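About Wellovo

Wellovo sells and hires out power strips, plugs, chargers and extension leads to offices, schools and event firms. We began with one shelf of leads in the back of a hardware shop, and we still deal in the same small range of things.

Who we are

The company was set up by Selim Baysal and Dirk Sauerland. Selim had run the hire counter at Aydoğan, where leads came back from trade fairs in tangled heaps and had to be sorted by hand. Dirk is an electrician and looks after testing and repairs. A further 6 people work in the stores, the office and the van.

What we do

We keep 600 strips for hire, in long and short versions, with and without USB ports. Customers can book by the day or by the month. Orders placed before noon are packed the same afternoon. We also sell new stock under the Danix name, and we take back old strips of any make for recycling.

Schools can ask for a classroom box. It holds 40 plug-in chargers and the strips to go with them, with a printed list inside the lid. May is our busiest month for these, when exam rooms are being set up.

Sorting and checking

Everything that comes back from hire goes across a bench before it goes on a shelf. Plugs are taken out of the strips and put with others of their kind. Sockets and USB ports are looked at for dirt and bent contacts. A strip with a cracked case is not hired out again. Scuffs and faded print on a sound case are left alone, and those strips go out at the lower hire rate.

Power strips and plugs on a dark grey tabletop.

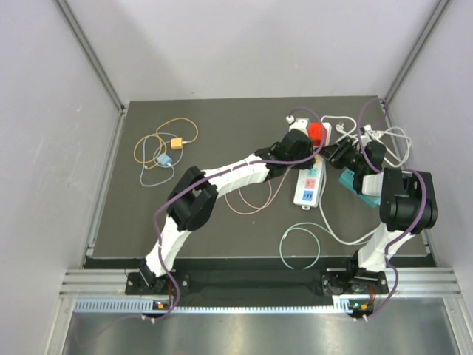
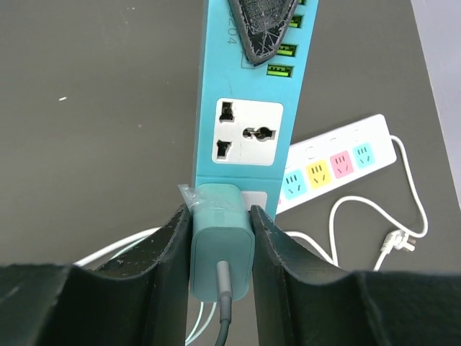

Where to find us

Our stores and office are on the Nilis estate, in Unit 2, on the left past the tyre depot. There is parking at the front for collections. Please ring the bell at the side door and bring your hire note with you. Returns can be left in the cage by the door during opening hours.

Page last updated 26 Jan 2020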